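How Do You Shop for a Robot?

I help plan what we buy for the robot room at the Nekstead kids' workshop, and I get asked all the time how shopping for a robot works. It's a lot like getting ready for a puppy! You pick the puppy, sure, but then you need the bowl, the leash and a whole lot of food.

Start with the job

Before I look at a single price, I write down what the robot has to do. Ours has to pick things up and hold on to them. That means an arm, a gripper with two fingers, and plenty of stuff to practice on. The stuff is my favorite part to buy — toys count as equipment in my budget, and lots of them are cheap. A toy with a handle is great, because the handle gives the fingers something to close on. Look at the price on the sticker!

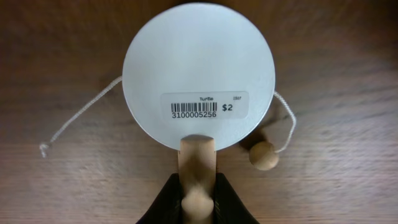

Make a money list

Now I split the list into 4 parts: the robot, the parts that wear out, the practice things, and the "uh-oh" money. Uh-oh money is for surprises (a snapped cable, say). I set aside $100 for that, and I never touch it for toys, even really good ones.

Think about later

A robot needs a strong table, a plug nearby and room to swing its arm. I measure all that first. Then I ask how long a new part takes to arrive. If the answer is March and we need it tomorrow, I buy 2 and keep one in the drawer.

Try it yourself: pick a job for a robot at your house and write its shopping list.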